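Flidura Home Help > Bedrooms > Beds and bedding

Duvet folded back on one side, fringed blanket under it - how do I get the foot of the bed tidy?

Posted by tawfik88
6 replies hidden, 3 shown

Quick one, guests arriving in November and I want the spare room sorted. Double bed, padded headboard, padded base. White fitted sheet, white duvet, a fringed white blanket under it, and a taupe runner across the foot. Duvet gets folded back over the right half so the sheet shows on the left. Looks good in the shop. At ours the bottom end is always a muddle.

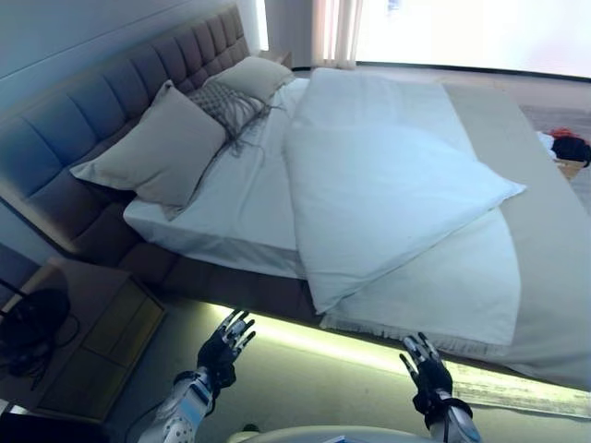

Pillows and runner on, light strip under the base switched on.

Top end I'm fairly happy with. It's the layers at the bottom. Do I want the fringe showing or hidden? And does the runner go over the duvet or under? Tried both, 2 evenings wasted. The Carnari leaflet that came with the bed only covers bolting it together. Also the duvet corner keeps creeping over the side.

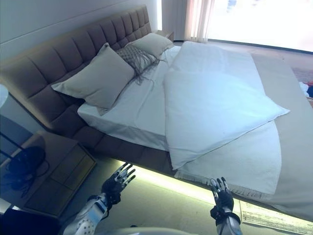

Duvet corner hanging over the near edge, blanket fringe along the side.

Any help welcome, prefrably something I can do in five minutes before work.

Posted by funier_fan
Used to do rooms in a guest house so here goes.

Strip back to the fitted sheet. Pull it tight from the foot, not the sides, then do the corners. Blanket next, on its own, no duvet yet. Get the fringe level all the way along before anything goes on top, you'll never straighten it afterwards. Walk round to the foot and look along the edge.

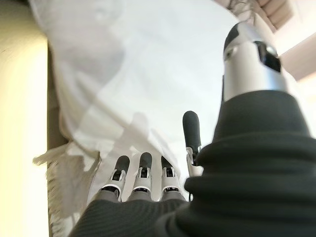
Then the duvet. Shake it from the foot end so the filling drops evenly, lay it out full width, and only then fold it across. Most people fold it on the floor or in thier arms and plonk it down, and that's where your muddle comes from. Hold the fold at the pillow end with one hand, run the other down to the foot. If the corner creeps over, pull the whole duvet back from the far side. Don't tuck just the corner, it makes a lump.

Fringe - show it, or why have it. A hand's width is plenty. Runner goes last. Mine was 50 cm wide and I let it drop the same both sides.

Posted by carnari_owner_2
Put the runner in a drawer. Done. We did.

Posted by late shift
Agree with most of the guest house answer, not the runner bit. With a thick duvet I put the runner on underneath, flat on the mattress, otherwise it slides off by morning. Matter of taste.
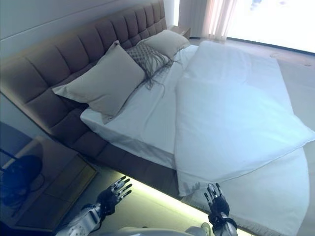
Pillows matter more than you'd think for the whole thing looking straight. I do the big ones first, then the small knitted one, then leave them alone. The knitted one wants its tassels pulled down onto the sheet in front, like so, with the beige one beside it propped at an angle. If the tassels are tangled use a wide comb, two minutes. And don't wash it hot, I lost one that way, came out like felt.

For the fold, stop at the halfway line if you want plain sheet showing on the left. Any further over and it looks like someone's just got up. I use the headboard seams to line mine up, pick one and fold to that. Quick once you've got the knack.

Reply from tawfik88
Thanks all. Blanket first, had been putting it on with the duvet in one go. Will try tonight. Runner staying for now!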